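Housing Listings Project - Final Report
Hanna Wilczyńska and Aled Phillips
Submitted 1/2/18

What we wanted to know: do listings that give real measurements sell faster than ones that just say "spacious" and "must see"? We picked two neighborhoods, Darel and Ronora. Both mostly single family, both built up at the same time, prices not too far apart.

Method. We started with 2,772 listings from the county archive. Way too many to read. Pulled 100 at random, 50 each side, and read every one twice. Aled marked Darel, I marked Ronora, then we swapped. Where we disagreed we went with the stricter mark. Days on market came from the sale records. Anything re-listed inside 30 days was treated as one listing - this took longer then everything else combined.

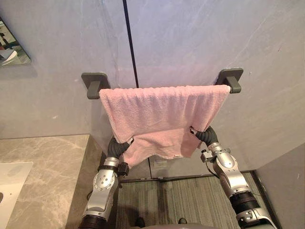

Bathrooms gave us the most trouble in the scoring. Half the listings say "full bath" and stop. Others go on about new fixtures with no sizes at all, so do they count as detailed or not? We ended up giving one point for any named material or fitting, and two if there was a number with it. A marble-look wall panel would get one point. Same for a dark gray towel bar on square wall plates. Put a length on that bar and it's two. Not perfect, but both of us could apply it the same way.

Results. Detailed listings sold faster in Darel. In Ronora no real difference. Lot size might be why, the Ronora lots are bigger and buyers may care more about land. We didnt have time to test it.

Price: asking prices were cut by up to 4,000 dollars before sale in the vague group, less in the detailed group. Small sample, so don't lean on this.

Problems
- Lloyd Street sits in both neighborhoods depending on the map. We put it in Darel.
- Photos not scored at all. Should have been.
- One season of sales only.

Next group should start with the photos and get the archive request in early. Scoring sheet is in the appendix, Hanna has the raw file.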